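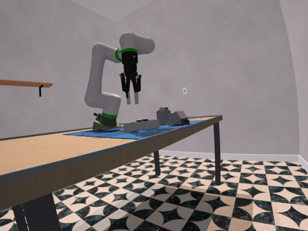

Kemov Fund, spring report from the Leslow Children's Counselling Service

You asked for progress against the plan, so I reread the plan. It was written by an optimist, and I'm afraid the optimist was me.

The grant pays for a set of picture prompts to help children aged 7 and over talk about bereavement. We promised three things by May: a tested set of prompts, a short guide for counsellors, and training for school staff in Leslow. Two are done. The guide is in its third draft and has finally stopped getting longer.

Testing went well once we dropped the weather theme. Adults adored the little grey cloud. Children thought it was a sheep, and several wanted to know what had happened to the sheep. The new prompts use rooms in a house, and counsellors tell us that sessions get going sooner.

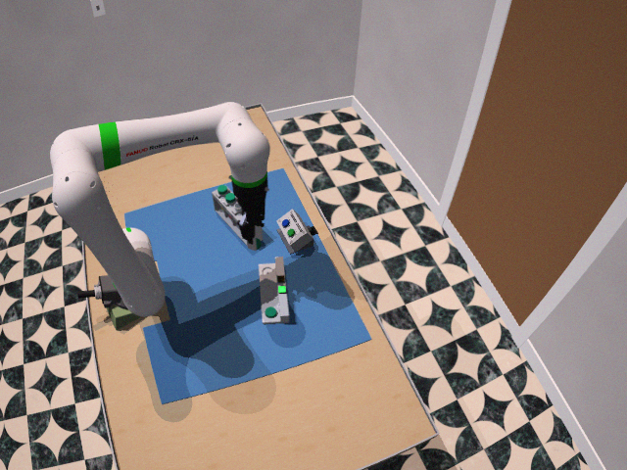
Printing has been slower. Zesura quoted for 200 sets, then requoted when we asked for rounded corners, which are apparently a luxury. We have gone ahead with them anyway and taken the difference out of the travel budget, where £1000 was sitting idle.

Staff training ran on a Monday after school, with the enthusiasm you would expect of that hour. Feedback was kind about the content and less kind about the biscuits. Eyvindsson House has asked for a repeat in the autumn.

Still to do: finish the guide, chase Zesura, and agree with you how we report on the follow-up sessions.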